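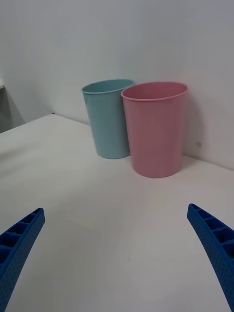 1/ Two cups, one white table: small notes on plastic cups

I promised to write this thread in December and I did not do it. Now it is 18/05/2019 and the cups are still on my table, so I have no more excuse. If you rent a small flat and you buy plastic cups, maybe something in it will be useful to you.

2/ The light blue one and the pink one are the last of my cups which I still use every day. They live at the back of the table, against the wall. I tried the shelf above the sink, but I am short and I was always pulling down something else together with the cup.

3/ First, the colour. I am not a person who studied colour, please forgive my vocabulary. The blue is very pale, like powder. The pink is a dusty one, closer to old rose than to bubble gum. Against a white wall and a white tabletop, both are calm to look at in the morning.

4/ I had bright red cups before, when I lived in Haterville. I do not say red is bad. But in a very small kitchen the eye has no other place to go, and every time I came home I saw the red cups before I saw anything else, even before my own bed.

5/ The shape is tall and a little narrower at the bottom. This is my favourite shape for one reason: cups like this go one inside another. When my sister's family comes to visit I need the whole table for the plates, and then a stack takes the place of one cup.

6/ But please do not stack them directly after washing! I made this mistake for a long time. The water stays between the walls, and after some days there is a smell like an old vase. Leave them standing apart until they are fully dry, also on the inside of the bottom.

7/ And if two cups are already stuck, do not pull with force. Put cold water in the inner cup and stand the outer cup in warm water. Wait three minutes, then turn slowly. My neighbour taught me this for glasses and I was surprised that it works for plastic too. Warm water, not boiling.

8/ About the rim. I like a rim which is rolled over, as on these ones. It is thin, but the lip feels something round when you drink. I once had a picnic set with a straight cut edge and you could feel the line from the mould exactly in the place where you put your mouth. I gave it to the garden, for seedlings.

9/ Now the part some of you asked me about: where I bought them. At the Saturday style of market in Garba, I mean the one with the folding tables by the old station. The seller had them in a cardboard box without any label. I paid 4 dollars for the set, and I did not bargain, it seemed to me a fair price.

10/ There were eight cups in the set. The others left me one after another. Some went to my sister's kids, one melted a little beside the toaster (my fault), one went to the office and never came back. I think this is the normal life of cups.

11/ For comparison I bought also a tumbler from Plastitell, the shop in the Plirkdale arcade. It is a decent tumbler, heavier in the hand. But it is so wide that I cannot close my fingers on it well, and my hands are not so tiny. Now it holds the wooden spoons and it does this job very well.

12/ Why not glass, you will ask. I have glasses also, in the cupboard, for guests and for wine. But the kitchen floor is tile, and I drop things. I dropped three glasses in my first winter here. After the last one I was picking small pieces from under the fridge until spring.

13/ Cleaning. Tea is the enemy of pale plastic. I had a brown ring in the bottom of a cup and ordinary dish soap did nothing to it. What helped: a spoon of baking soda, few drops of water, make a paste, leave it for the evening, then rub with a soft cloth. Please not the green side of the sponge.

14/ The green side of the sponge makes small scratches, and then the tea sits in the scratches, and then you rub more strongly, and then there are more scratches. I learned this circle with the red cups. At the end they looked very tired inside.

15/ I do not put hot drinks in them any more, by the way. Coffee goes in a proper mug. The cups are for water, milk, cordial, and in summer for cold tea after it has cooled down in the pot. I have no mark on the bottom to read what plastic it is, so I prefer to be careful.

16/ In our house blue is for water and pink is for everything else. It started as a joke with my flatmate, and then it became a law. If someone drinks milk from the blue one, there will be a conversation.

17/ Few words on the table, as it is half of the reason why I like this corner. It is white and matte, and the corner at the front is rounded. In my previous room I had a table with a sharp corner, precisely at the height of my hip. I was blue myself, in the same place, the whole year.

18/ A matte white surface is more friendly than a shiny one, I find. On the shiny one I saw every fingerprint when the lamp was on. On this one I wipe in the evening with a damp cloth, and it is enough. Beetroot is the exception. For beetroot you must run.

19/ What I try to keep as a habit: before sleeping, everything which does not belong to the table goes away. Letters, keys, the charger, the half lemon. The cups may stay, they have a permission. In the morning I want to reach for water without moving three other things first.

20/ My mother says I should put a little tray under them. She is probably right, a tray would catch the drops. But a tray on a small table soon invites other objects, I know myself. First a teaspoon, then coins, then the whole pharmacy.

21/ Someone wrote to me that plastic cups are for children only. In my opinion a cup is for the person who is thirsty. My grandfather drank all his life from an enamel one with a chip in it and he was a very serious man.

22/ If you look for similar ones, my advice is to hold the cup before you pay. Press the wall lightly near the top. If it bends very easily, it will also bend when it is full, and the water will go on your sleeve. And look inside under good light, for scratches from the previous owner.

23/ Smell it also! The seller may look at you in a strange way, let them look. Plastic keeps the smell of the place where it was stored. I once brought home a nice jug which smelled of mothballs, and neither soda nor vinegar nor two weeks on the balcony could help.

24/ I will go to Garba again next month, when my cousin can lend me the car. I am searching for a small jug now, pale green or grey, with a lid if possible. If you see one at a stall there, please write to me which row it was. And if you know a better trick for tea rings, put it under this post, I will try it on the pink one first.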